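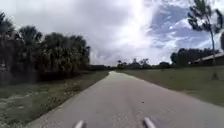 Hurnitz Path Set, README

Student project, robotics club, outdoor navigation group
Maintained by Hiu-tung Liu. Questions about labels go to Shih-chieh Yang.
Last edited in February

What this is

Forward-facing camera stills from a robot on paved paths, with a mask for each still marking what we think the robot can drive on. There are 709 stills from 26 runs. We collected them to train a small path-following model for the club's entry in the Sillenik outdoor course. The model is in a separate folder and has its own README, which makes bigger claims than this one. Read this one first.

Why you should be careful with it

The club's poster says the set "covers outdoor paths." I would not say that. It covers the kind of path we could get to after class: gray pavement, grass beside it, trees behind. A model can do well on our test split by learning that gray in the bottom middle means go. We tried a baseline that ignores the pixels completely and predicts one fixed triangle, wide at the bottom and narrow at the top. It scored close enough to our trained model that I asked for the comparison to be put on the poster. It was not put on the poster.

Contents

stills/ color images, one folder per run
masks/ same names as the stills, one mask each
runs.csv run number, time of day, operator, notes
splits/ train, validation and test lists
tools/ viewer and the mask checker

The notes column in runs.csv was typed in the field by whoever had a free hand. Spelling varies. "Cloudy" was used for everything from thin haze to a sky about to open up, so do not filter on it and expect a clean group.

Labels

There are 3 classes: path, not path, unsure.

Path means pavement. Not path means everything else, including mowed grass the robot could cross without trouble. We argued over this for a long time. Shih-chieh wanted a separate class for drivable grass and I think he was right, but by then half the masks were done and nobody wanted to start over. If you need to know where a robot can go, as opposed to where we wanted it to go, these masks will mislead you.

Unsure is for soft edges, where grass grows over the pavement or the pavement crumbles into it. Labelers did not agree on how wide to make this band. In the early runs it is a thin line. After run 12 it gets a good deal wider, because that is when we wrote the instructions down.

Small things lying on the path (leaves, pebbles, specks we could not name) are labeled path. There is no obstacle class. Please do not use this set to test obstacle avoidance. Two people have already asked.

Robot body in view

Parts of the robot's front end stick up into the bottom of the picture. They are labeled not path. The camera is fixed, so they land in nearly the same spot all through a run, and a model can memorize them without learning anything. Use --mask-body in the viewer to blank them. I would also train once with the bottom strip removed and see how much your score moves. Ours moved more than I was comfortable with.

Light

Exposure was left on automatic. When the robot faced a bright sky, the area near the sun washed out and shaded plants went nearly black. Masks near the horizon are the least reliable part of the set, since the path is only a few pixels wide there and people were clicking by eye.

Splits

The first version split by still, at random. Neighboring stills look almost the same, so the test numbers were nonsense. Any result labeled "v1 split" should be thrown out, including the one in our own slides. The current lists split by run. Several runs still share a location, so this is better but not fixed.

Results

Left out on purpose. The Tarex and Poon branches were scored with different versions of the mask checker and should not be put in one table. If you want a number, run both yourself on the current test list.

Known problems

- Run 3 has masks shifted slightly to the left. Cause not found.
- Time of day is missing for some runs.
- No night, snow, crowds or stairs.
- The mask checker passes empty masks without a warning.

To do

Relabel the early runs with the written instructions. Add a drivable grass class. Have someone outside the club label part of the test list so we can find out how much we agree with each other.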